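4.2 Chanting and the appointment of a new manager

The second set of interviews dealt with how supporters at Gundside responded to the change of manager in July. Gundside play in the Ormsby district league, at a ground with one covered stand and a grass bank on the far side. Average attendance over the season was 2,098, and most of the singing comes from a group who stand behind the northern goal.

We attended 38 matches, home and away, and kept a written record of every chant that lasted longer than one full verse. Chants were coded by subject: the club, a current player, a former player, the manager, the opposition, or the match officials. Two coders worked separately and met each Tuesday to settle disagreements. Most of these concerned songs in which a former player's name had been kept while the rest of the words had changed.

The previous manager, Vaughan Mahuika, had been sung about at nearly every home match, including several played after he left. His replacement, Waltraud Holzer, was not named in any recorded chant until the fourth month of her appointment. Supporters gave different accounts of the delay. Some said her name was hard to fit to the tunes already in use. Others felt that a manager had to win away at Fukport, the club's nearest rival, before a song would be offered. The result at Fukport was a draw, and the first chant was heard on the bus home – it was taken up behind the goal at the next match.

Figure 4. Two rendered views.

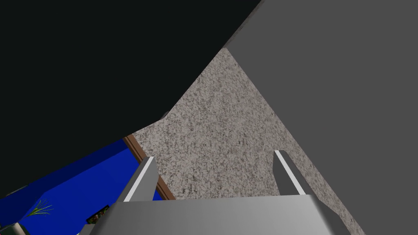
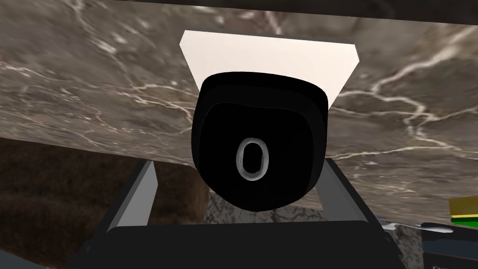

Delwyn Pirihi disagreed with the idea that the delay had anything to do with results. You can't start a song on your own, she told us, and the people who used to start them had moved to the covered stand when the season ticket prices changed. In her view the new manager would have been sung about in the first month if the same people had still been standing together.

Her account fits the seating records better than we had expected. Several of the supporters named by others as song leaders had changed their places before the season began, and the northern end was noticeably quieter in the opening matches, whatever the score. Chants about current players fell over the same period, then recovered at much the same time as the first chant about Holzer. Songs about the match officials showed no change.

We cannot separate the two explanations with the data from one club. The Orik supporters described by Cherkaoui and Gilchrist also went quiet after a change of manager, but their ground was being rebuilt at the time and the home end was closed for part of the season.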